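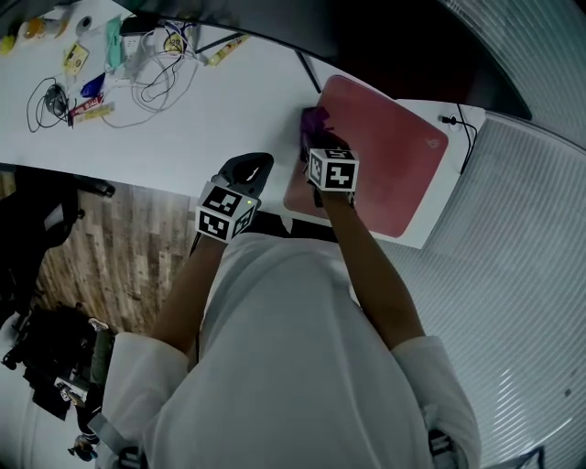

Saturday, workshop. Furnival location recording, Drematthorpe hall. Audience system, continued from the last entry.

Carried over: hum on audience mic 5; applause sign slow to switch off; interview edit drifting against the audience track in the second half. Hum dealt with first because the other two need the full rig up.

Hum. Present on audience mic 5 only. Level at the desk steady whatever the gain on the other channels. Swapped the microphone for the spare: no change. Swapped the cable from the stage box to the mic: no change. Moved the mic to the adjacent input on the stage box: hum stayed with the mic position, so the stage box input is cleared. Lifted the mic off its clamp by hand and the hum went. Put it back and the hum returned.

The clamp is on the lighting bar over the front rows in the hall, and was set up here on a length of the same bar with a dimmed lamp on it to copy the arrangement. The shell of the mic connector touches the clamp, and the clamp is bare metal on the inside face where the rubber has worn through. The other clamps still have their rubber. Wrapped the connector, refitted, hum gone with the lamp at full and at half. Half was the worst setting before. Tape is good enough for a test but will not stay on under warm lamps, so new rubber lining has been cut for the whole set and glued. Leave overnight before loading. The bar itself is bonded as it should be and has not been touched.

Checked the recordings from the first evening for the same fault. It is there at low level under the opening chat and is hidden once the music starts. It comes up again in the quiet part where the guest is talking about her divorce, which is the part the producers want to trail. A narrow filter at mains frequency and the next two harmonics takes it out. On the audience track there is no loss worth mentioning. Do not put the same filter on the host's clip mic, it thins the voice and the hum was never on that channel.

Applause sign. The sign is the old box from the studio with the front letters relit, driven from the Plundari controller over the lighting network. Complaint from the floor was that it stays lit after the cue is released and people carry on clapping over the first answer. On the bench the delay between releasing the button and the light going out measured 859 ms. Switching on is quick and cannot be told from instant by eye.

First thought was the lamp supply holding charge. Measured the supply output directly: it falls away as fast as it should once the input is removed. The delay is ahead of it. The controller has a fade time per output, and on this output the fade was set to 1000 ms, left from when the same channel ran a wash on the sofa backdrop. The letters look fully lit through most of the fade and then drop out near the bottom, so the figure measured is less than the figure set. Set the fade to zero. Release to dark is then limited by the network refresh and is not visible.

Saved the show file under a new name. The old name has been reused at least twice by different people and the copy in the van may still be the one with the fade in it. Whoever loads in should check output fade on the sign before doors and not assume.

With the sign switching off promptly there is a question of whether applause now stops too early. That is one for the floor manager. For our purposes a clean end is better, as a tail can be added from the wild track and cannot be taken off the top of someone talking.

Wild track. Listened through what was taken at Drematthorpe. Usable: warm applause, long; warm applause, short; laughter, general; groan, one good take. Not usable: standing ovation (chairs), whistling (overloads the front pair), the gasp, which sounds like people who have been asked to gasp. The hall has a hard back wall and the slap from it is clear on any short clap. If the studio applause library is used to fill, it will need a matching slap or the join will be heard. Tried a single delay on the library clap with the top rolled off. Passes on loudspeakers, does not pass on headphones. A second quieter delay helped. Settings are in the session notes field, not repeated in this book.
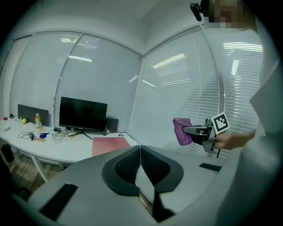

Purple cloth in the gripper jaws, marker mounted upright on top.

Drift. This took the rest of the morning. The interview is recorded on the Grirkix desk with the guest and host channels, and the audience channels go to the separate recorder at the back of the hall. Both are supposed to run from the same clock. Lined up at the first clap, the two are out by 311 ms at the end of the second half. In the first half they hold together to within anything that could be heard.

Ruled out a sample rate mismatch, which would show from the start and would be far larger. Ruled out a dropped section: looked for a step in the offset and there is none, it grows evenly from just after the interval. So the recorder was on its own clock for the second half. The log on the recorder agrees. It shows external clock lost during the interval and internal clock taken up without stopping. There is a front panel light for this. It is small, and the recorder was in the rack with the lid half across.

Reason for losing clock: the clock lead shares a run with the feed to the press room, and the press room feed was repatched in the interval so that the photographers' area could have sound for the red carpet arrivals. The lead was either unplugged and put back late or knocked. The connector is the push type. It can sit in the socket without locking and look correct. Tried this here with the same model of connector and could get an intermittent clock by leaning on the cable, though the recorder on the bench went back to external clock when it returned. The one in the rack did not. Compared menus: the rack unit is set to hold internal until restarted, the bench unit is set to return. Neither is wrong in itself. Returning in the middle of a take can put a click on the track, holding gives a drift. Drift is easier to repair. Leave the rack unit as it is, but the change of clock must be seen when it happens.

Actions on this:
Clock lead to have its own run, separate from the press feed, with a screw connector at the recorder end.
Loss of clock contact on the recorder wired to the spare lamp on the talkback panel. Parts in stock except the panel connector.
Clap at the start of each half and again at the end of each half. The end clap was missed on both evenings.

Repair of the existing material: stretched the audience track evenly over the second half to match the end of the interview. No artefacts on speech from the floor. On the band there is a slight softness on the cymbals, and for the band numbers the desk's own pair should be used in any case. Checked sync at the moment when the guest drops the award and the audience reacts, which is the cut everyone will look at. Good. Checked again at the goodbye. Good.

Note for the edit: the picture department have their own copy of the second half lined up by eye, before the correction. If the corrected audio is laid against their timeline it will look late in the middle. They need to relay from the start of the half. Message left.

Other items.

Host's clip mic rustles when she turns to the left-hand sofa. It is the lining of the jacket against the capsule and not the cable. Wardrobe have two jackets with that lining. Either mount higher or use the undercover mount; the high position will be seen in the close shot.

Guest handheld: battery contacts cleaned. One dropout reported in the question session. Could not reproduce it at bench distance. Walk test at the hall, including the corridor behind the set where guests wait, as the aerials are both on the far side.

Talkback between the gallery truck and the green room was reported as faint. Found the level on the green room station turned down. Turned up and marked with a paint pen. If it is turned down again it is because the guests can hear the gallery discussing them, and a headset would be the proper answer.

Still to do before load-in: clamp linings to be checked once the glue has gone off, talkback lamp wiring when the connector arrives, new clock lead made and tested at full length on the drum and off it. Sign to be left running on the bench through Saturday afternoon with the cue pulsed, looking for any return of the slow release. Spare show file on the stick in the lid of the Plundari case.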